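Kumomex Building 7 — Snack Counter and Display Table
Periodic safety and hygiene check, with comments

Inspected by: Cirilo Tovar
Date: 2025-11-25
Previous check: March
Form used: Bredis counter form, short version
Ratings: OK / Minor / Action / N/A

1. Floor and access

1.1 Clear walkway on the customer side. OK.
1.2 Floor dry and free of crumbs. Minor. Crumbs under the table at the wall side. Swept during the visit.
1.3 Mat edges flat. Action. One corner of the entrance mat curls. Tape was applied after the March check and has let go again. Replace the mat; do not tape a second time.
1.4 Exit door opens fully. OK. Door closer is slow but latches.

2. Table

2.1 Stable under hand pressure at all corners. OK.
2.2 Top clean, no sticky residue. Minor. Ring marks near the wall side, removed with a damp cloth.
2.3 Edges free of splinters and sharp points. OK.
2.4 Leg bolts tight. Minor. One bolt turned a quarter turn by hand. Tightened. Check again at the next visit.

3. Electrical

3.1 Outlet covers intact. OK.
3.2 Cords kept out of the walkway. OK.
3.3 No power strip plugged into another power strip. OK. This was an Action item in March and is now closed.
3.4 Cooler plug and cord undamaged. OK. Cooler is the Jadico unit in the back room. The label on the cord is worn and should be rewritten before it becomes unreadable.

4. Cold storage

4.1 Cooler thermometer present and readable. OK.
4.2 Reading at or below 40 °F. OK. Read twice, at the start and end of the visit.
4.3 Temperature log filled in. Action. 13 entries missing since the last check. The gaps fall on the late shift. A blank line cannot be treated as a pass. Late shift to initial each reading from now on.
4.4 Door gasket clean and sealing. Minor. Mold spots on the lower edge of the gasket. Clean with the approved product and rinse.

5. Display racks and goods

5.1 Racks sit flat and do not rock. OK.
5.2 Steps of the clear acrylic racks free of cracks. OK. Inspect the inside corners with a flashlight; cracks start there and are hard to see from the front.
5.3 Bottles and jars standing fully on their step, caps and lids closed. OK.

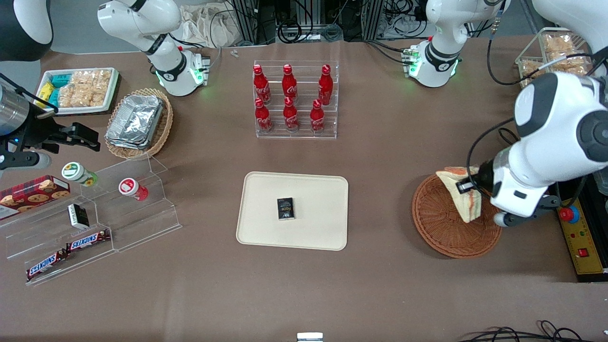

5.4 Heavy items on the lower step where there is a choice. Minor. Staff arrange by appearance first. Acceptable with the present stock, but glass jars from Magaña are heavier than they look and should go low when they arrive.
5.5 Date codes checked, oldest stock in front. OK.

6. Open food

6.1 Sandwiches handled without bare-hand contact. OK. Gloves and tongs are stocked in the drawer.
6.2 Woven baskets lined before unwrapped food goes in. Action. The written procedure does not mention liners at all. Weave cannot be wiped properly and holds crumbs. Add the liner step and keep a spare pack at the counter.
6.3 Trays washed and dried before use. OK.
6.4 Allergen cards match the fillings on sale. Minor. Egg card was filed behind the cheese card. Corrected.
6.5 Time out of the cooler written down. Action. Same remark as 4.3 — the sheet exists, but the late shift does not use it.

7. Emergency provision

7.1 Extinguisher in place, seal unbroken. OK.
7.2 First aid kit complete. Minor. Low on small bandages.
7.3 Contact numbers posted. OK.

Open actions

Mat (1.3): building services.
Cooler log (4.3): shift lead.
Basket liners (6.2): shift lead, with the procedure update.
Time sheet (6.5): shift lead.

Minor items corrected on site need no reply. The gasket and bandages are to be confirmed by email when done. Next check uses the long version of the form.

C. Tovar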